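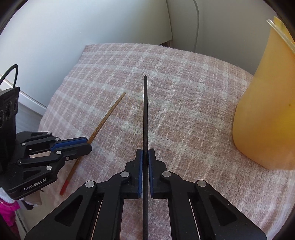 Gripping a thin rod over a plaid blanket, blue pads on both sides of it.

Recording household jobs with hand-held grippers: tips from the bedroom sessions
4 min read

We have been collecting examples at home for the Kedolitz set, which is meant to teach a learning system ordinary tidying. These notes cover thin objects on soft surfaces, the part that gave us the most bad takes in June.

Pull the blanket smooth before each take. Deep folds swallow sticks and pens, and you end up digging with the fingertips. Small wrinkles can stay. A blanket with a check or a stripe is easier to work on than a plain one, as you can judge distance from the pattern.

Close slowly on anything narrow. Aim for the middle of the pads and stop squeezing once the object holds still. If it rolls, open fully and start the grasp again. Don't chase it across the bed.

Put down one hand's object before the other hand starts, unless the task is a handover. Mixed takes have to be cut by hand later.

Keep each take short. Ours run around 18 seconds. Say the task out loud first, then move, then hold still for a moment at the end.

Change the layout every 6 takes. Turn the stick, swap sides, move the tall container farther off. A batch of 100 takes with everything in the same spot taught the system very little. We threw out 37 of them and should have thrown out more.

Keep the mistakes where you drop something and pick it up again. Label them "recovered." Delete only the ones where you stopped halfway.

Watch the cable. Leave enough slack for a full reach to the far side of the bed, and check that it isn't under your knee.

Wipe the pads with a damp cloth between batches and let them dry. Blanket fuzz builds up and thin things begin to slip.

Reader comments

Brotton: Does this work on a fleece throw? Mine grabs the fingertips every time.

Esteban: Same trouble here. I lift a little higher before closing and it mostly stopped.

Brotton: Tried it on two batches, better. Still catches at the hem.

Related
Folding dish towels with two grippers
Borier storage bins: labeling takes by shelf
Sorting a cutlery drawer, left hand only
How to name your files before you have too many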